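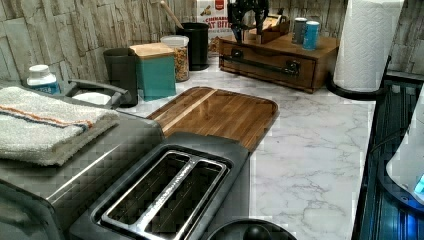

VARNVILLE - Rollstead, the small robotics outfit on the second floor of the old feed building, has spent most of April and the first part of this month teaching a robot to work in a kitchen. No code for the tasks themselves. A person takes the arm by hand, or drives it from a chair in the next room, and does the job over and over until there is enough on file for the machine to try it alone.

Count as of May 13, 2018: 1,117 demonstrations. The target is 3,000.

"People come up expecting to see a robot cooking dinner," said Hülya Başaran, who runs the project. "They see me open a drawer. Then they see me close it. Then they ask where the bathroom is."

The project is called Kurkon. It has one arm, one gripper, one counter and a crew that fits around a card table. The counter is set up like one you'd find in any house in town. Marble-look top, stone-effect tile behind it, a toaster, canisters, a jar of granola, a box of cereal, paper towels on a holder. Başaran was firm on that. Earlier work at the shop was done on a bare bench with colored blocks and she says it taught them very little about kitchens.

"A bench has nothing on it to knock over," she said. "My mother's counter has everything on it to knock over."

The drawer job is the one getting the most hours right now. A wooden drawer box sits toward the back with a long black handle across the front, and a small open tray on top, and a couple of spice containers by the corner. The gripper has to come down from above, get hold of the handle, pull, let go, and come away without dragging anything along. Other jobs on the list: move a spice container from the box to the cutting board, pick up a towel and lay it flat, take the lid off a canister and put it back on.

Lids are going badly. More on that further down.

TWO WAYS TO TEACH

Rollstead uses both of the usual methods and there is a friendly argument in the office over which is better.

First is by hand. The motors are set to go slack enough that a person can take the arm at the wrist and walk it through the motion, with a thumb button to open and close the gripper. The arm's joints record where they went and when. Easy to learn, a new person is useful in one morning. Trouble is the teacher's own hands and sleeves end up in the video, and the robot is not going to have a sleeve there when it works by itself. Başaran says 174 of the early by-hand runs were thrown out for that alone.

Second is by remote. The teacher sits in the next room with a controller in each hand, watches on a screen, and the arm follows. Nobody in the way of the cameras. But there's no feel. You cannot tell how hard you're pulling, you can only see that the drawer is or isn't moving. New operators pull too hard, or stop short and hover.

"Hovering is the big one," Başaran said. "You get close to the handle and you get nervous and you wait. The robot learns that too. It thinks waiting is part of opening a drawer."

So there is a rule now. If an operator stops for longer than a breath, the run gets marked and looked at later, and most of the marked ones are cut.

Operators work in blocks of 20 runs and then swap out. Longer than that and the runs get sloppy, or worse, they get identical. The shop wants the motion to vary some, with the drawer box moved a little, the containers swapped, the board turned. Between runs somebody walks over and changes one thing. Then back to the chair.

There's a clipboard for this. It has coffee on it. The plan is to move the clipboard to the computer sometime, no date given.

WHERE THE MONEY COMES FROM

Most of it is a contract with Kurtuluş, a maker of kitchen fittings that wants to know if a home helper arm could someday work with ordinary drawers and pulls, or if the pulls would have to change. Başaran would not give the dollar amount. The contract runs through the fall and calls for a written report and a live run in front of the company's people, on a drawer the robot has not seen before.

That last part is the hard part and everyone up there knows it. An arm trained on one handle will do fine on that handle. Give it a round knob and it may close its fingers on air. Rollstead has a bin of spare drawer fronts, bought used, and will start rotating them in once the count is past the halfway mark.

Asked wether the arm can open the drawer by itself today, Başaran said yes, on most tries, if the box is close to where it was in training. Push it well over to one side and results drop off. She did not want to put a percentage on it in the paper. "Ask me when we hit 3,000," she said.

ABOUT THE LIDS

Taking a lid off a canister looks simple and is not. A snug lid wants a small twist or rock along with the lift. Teachers do this without thinking and then can't say what they did. By remote it's worse, with no feel for when the lid lets go, and canisters have gone over. One went to the floor full of rice in April and they were finding rice under the radiator for a week.

For now lids are by hand only. The operator stands to the side, reaches in from the back of the arm, short sleeves required. Başaran says the by-hand lid runs are slower but the arm picks up the rocking motion in a way it did not from the remote ones. A second force sensor for the wrist is on order, and if it comes in and works, the remote rig would get a buzz in the controller when the gripper meets something. That could settle the office argument or it could start a new one.

Towels meanwhile are going better than expected. A towel doesn't tip over and does not much care where it is grabbed. The arm can lay one over the top of an appliance in a fashion. Folding is not on the list and won't be this year.

NEIGHBORS, PARKING, NOISE

A few readers have asked about noise from the building. The arm itself is quiet, a person in the hallway would not hear it. The banging some people heard in April was a delivery of shelving and is over with. Parking behind the feed building is still shared with the upholstery shop and Rollstead staff have been asked again to leave the two spots by the ramp open.

There was also a question at the counter downstairs about cameras. The cameras on the project point at the kitchen setup and record only while a run is going, Başaran said. There are none on the stairs or the lot. Visitors who stand in the room during a run are asked to stay behind the tape line so they don't end up in the recordings.

WANT TO TRY IT

Rollstead is looking for more operators, part time, paid by the hour, no background needed. In fact the shop would like a mix of people. Left-handers especially, the files are nearly all right-handed so far and it shows in how the arm comes at things. Must be 18 or older, able to sit for a block and willing to do the same small job many times. Training is one morning. New people start by hand on the drawer, then move to the remote chair when the lead operator says so.

Başaran says video game experience helps less than you would think. Her best operator so far used to decorate cakes.

"Steady, doesn't rush, doesn't stop," she said. "And when she misses she goes right back and gets it. We keep those. I want the robot to see somebody miss and fix it."

That is a change from the start of the project, when any run with a miss in it was deleted. The clean-only files made an arm that did fine until something slipped and then had no idea what to do next, it would carry on through the air with the drawer still shut. Since the recovery runs went in it will sometimes back up and take a second grab at the handle. Not always. This reporter watched it get the handle on the second grab, and on the run after that close on nothing and pull open a drawer that wasn't there.

Sign-up sheet is at the front desk, first floor, weekday mornings. Ask for the Kurkon sheet, there is another one next to it for the upholstery class and they have been getting mixed up. Stairs only, the elevator is still out. Building management says the part is coming.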